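**Two arms over one counter – what rules do you follow?**

**toltonow_tess**
We're setting up a shared kitchen cell in simulation before we buy anything. Is there a sane rule for who gets the counter?
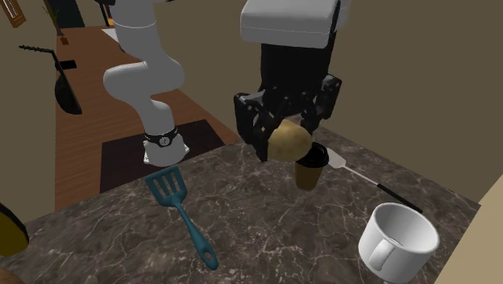 **firno51**
Write the zones down before you write any motion code. Ours is one arm per zone, and a bare flange counts as a tool, so it gets the same clearance as a gripper. I'd also ban holding food over a cup like your potato there – park loads over clear counter. We logged 139 near misses in 2,000 runs before we did that!

**mujic_bench**
Just slow everything down lol

**brosunthorpe**
Slow is fine for testing, but do a proper risk assessment before real hardware. Ours took 4 drafts.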